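In Praise of the Plain Back

I have been sewing for charity with the Zundport ladies (and three gentlemen, bless them) for a good many years now, and there is one argument we have every winter, as regular as the furnace man. What goes on the back of the quilt?

There are folks who feel the back should be as special as the front. They piece it, they add a stripe down the middle, they save a leftover block and set it off to one side like a little surprise. And I love those quilts, I do! When one comes through the door I am the first to flip it over and ooh and aah. But I have come around to thinking that for giveaway quilts, the plain back wins nearly every time, and I'd like to make my case before we order fabric again.

Let me start with the fabric itself. In December we bought a whole bolt of wide backing from Hsiao, the soft gray, and I will admit I grumbled about the price. Then I laid out the first quilt with it and there was no seam. None! If you have ever crawled around on a church basement floor at my age trying to keep a center seam straight while somebody else pulls from the other end, you know why I about cried. We basted four that afternoon and still had time for coffee cake.

Then there is the quilting. Most of ours go through the longarm at Ralberg, where they are kind enough to fit us in between paying customers. A pieced back has to be centered under the top, and every one of those seams is a place for a pucker to hide. I don't think it is fair to hand a generous person a puzzle and then ask her to do it for free.

A plain back doesn't have to mean a dull room, either, or a dull quilt. Fold one over the arm of a chair with a corner turned back and that quiet color gives your eye somewhere to sit down for a minute. I have one at home in a blue so faded it's nearly gray, and it gets more compliments than the feathered star I fussed over for two years. 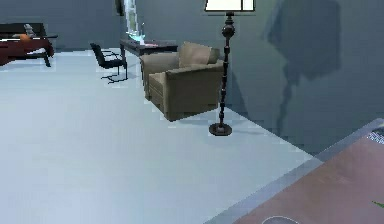 What About the Scraps?

I can hear it already, because I heard it at the last meeting. We have tubs and tubs of donated pieces, and isn't a pieced back the best way to use them up? Well, maybe. I'd rather see them in the tops, where a child can find the frogs and the fire trucks. The Tukska group makes all their tops from scraps, the string kind sewn on old phone book pages, and they gave away 50 last year that were just as cheerful as could be. Every one had a plain flannel back. I touched as many as they would let me.

And if you simply must piece a back (I know who you are, and I'll still save you a seat), could I ask for big pieces? Two or three good yards joined with a half-inch seam, pressed open, will hold up in a wash far better than a patchwork of little bits.

I may well be outvoted. I was outvoted on the polyester batting and I lived through it. But the gray bolt is on the shelf by the ironing boards, there's plenty left, and I hope you'll try it on just one before you make up your mind.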